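Taking a small group to a robotics open day: what should we look at and ask?

Posted in Clubs and Outings
December 2024

Yetunde Danladi

I run an after-school electronics club and we have been accepted for the Gakero open day in Plesport. We get 50 minutes on the demonstration floor and then a short talk. There will be 13 of us including two parents. The kids are between eleven and fourteen. Most of them can solder and a few have programmed a small wheeled robot, but none of them has been near an arm.

The confirmation letter is one paragraph long. It says there will be "live tabletop manipulation" and that visitors may ask questions at the benches. It does not say whether they can touch anything, whether the kids should bring notebooks, or how loud it is. One of mine wears hearing aids and does badly in noisy halls.

I have been to a factory tour before, the Giannakopoulos bottling plant, and it was a long walk behind a rope with somebody talking over the machines. The kids remembered the vending machine. I would like to do better this time.

What I want to know:

- What is there to see at a tabletop demo, and how long does one take?
- Are there questions that get a real answer out of the people running it?
- Should I prepare the kids beforehand or let them come to it fresh?

We are going by minibus and parking is sorted, so no need to cover that.

Marwa El Khatib

I took a school group to the same open day in July. It was the summer session so your day may be set up a bit differently, but I would expect the floor to be the same.

It is not loud. The arms on the benches are small and you mostly hear motors whining and people talking. The talk at the end was the loudest part, in a room with a bad microphone. I would seat your student near the front on the left, where the speaker stood the whole time. If you write to them ahead they will send the slides. I asked and got them two days later.

Your first question. Each bench is a table with one arm and a few ordinary things on it. The operator sets the things out, runs a try, resets, and runs it again. A single try was short when it went well. When it went badly it could go on a while, with the gripper closing on nothing and going back up. My students liked the bad ones better and learned more from them. Let them stay at one bench for several tries. The groups that went around the whole floor saw one try at each bench and came away thinking every bench was the same.

Have them look at the gripper before they look at anything else. The kids expect a metal hand with five fingers. What they get looks like something a patient person could make at home, and with an electronics club that is your way in. Get them to find the servo, then find where the cable goes, then work out why it has so much slack in it.

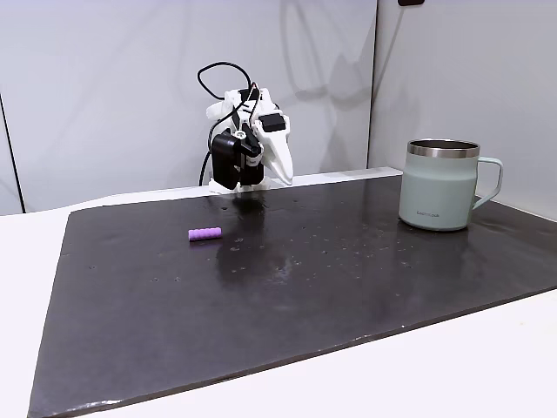 Page 2 of 13

The slack is a good one to start with. The black cable goes up over the top in a big loop and comes back down into the white housing. I had a boy who was sure it was a mistake and that someone should tape it down. The operator let him explain his plan all the way through and then asked him what would happen to the tape when the arm turned. He drew it in his notebook afterward.

The jaw tapers to a narrow point like a beak. I asked my group which would be easier for it to pick up, the little purple ribbed piece lying on its side or the green mug. Most said the purple piece because it is small. Then we talked about where you would grab the mug, and somebody noticed the handle, and then they argued about whether you could get the point of the jaw in through the gap. That took up most of a bench visit and I did very little.

The other thing to ask about is the surface. The mat is nearly black and very shiny, and you can see the mug and the purple piece reflected in it. There were also droplets and little pale specks in the middle of it. Ask the operator whether a camera has trouble telling a thing from its reflection, and what a drop of water looks like to it. I got a long answer to that one. Some of it was over my head but two of my students followed it fine.

Questions that worked for us:

- How many times did this fail before today?
- What would you move on the table to make it harder?
- Which part do you replace the most?
- Who decides where the objects go at the start?

Questions that did not work: anything starting with "will robots ever." You get a polite answer and it uses up your time.

On touching: no touching the arm or anything on the mat. There was a spare gripper on a side table in July that they could handle, and it had a line. Go to that first while the other groups are at the benches.

Notebooks yes, pencils better than pens. Some of mine leaned on the white tabletops to write and there was a talk about ink.

Windano_Workshop

Don't over prepare them. We went with our makerspace and somebody had made a worksheet with blanks to fill in, and the kids spent the visit looking for the answers and not at the robots. One side of paper with three questions is plenty.

Also the floor is number 164 on the signs and the talk is in a different building. Leave yourself time to walk it. There is a coat rack by the door but no lockers.

Can't say anything about the noise, I didn't notice it.

Yetunde Danladi

Thank you both. I have written to them for the slides and asked about the seating. I am going to use the question about what they would move on the table to make it harder, and the one about which part gets replaced. Marwa, did you split your group up or keep them together? With 50 minutes I was thinking of two halves at two benches and then swapping.

Marwa El Khatib

Split them. I kept mine together for the first bench and the ones at the back saw elbows. After that I put half with the other teacher and it was much better. I would put a parent with each half and move between them yourself.

One caution about swapping: do it between tries. If you call them away in the middle of one they will not forgive you, and the operator was a little put out too. Tell the person at the bench when you arrive that you will be changing over, and they will tell you when it is a good moment.

If there is time left at the end, go back to whichever bench they liked and let them watch one more. We did not plan that, we were just waiting for the other half to get back from the restrooms, and it was when the shy ones finally asked something. One girl wanted to know if the arm minded being stopped halfway. The operator said no but that he did, and showed her what he has to reset each time. She had him go through it twice.

For afterward, we had the students build a two-finger gripper out of cardboard and string and try it on things from their lunch boxes. Grapes were hard. A closed marker was easy lying down and close to impossible standing up, for most of them. Your club could put a small servo on theirs if you have any in the drawer. Ours were pulled by hand and that was enough for one session.

Related posts

Cheap servos for a first gripper project
Windano makerspace: opening hours and how to book a bench
Has anyone done the Giannakopoulos plant tour with under-twelves?
Seating and sound for students with hearing aids on field trips
Permission slip wording for a club visit
Cardboard gripper keeps twisting when the string is pulled
Plesport minibus drop-off points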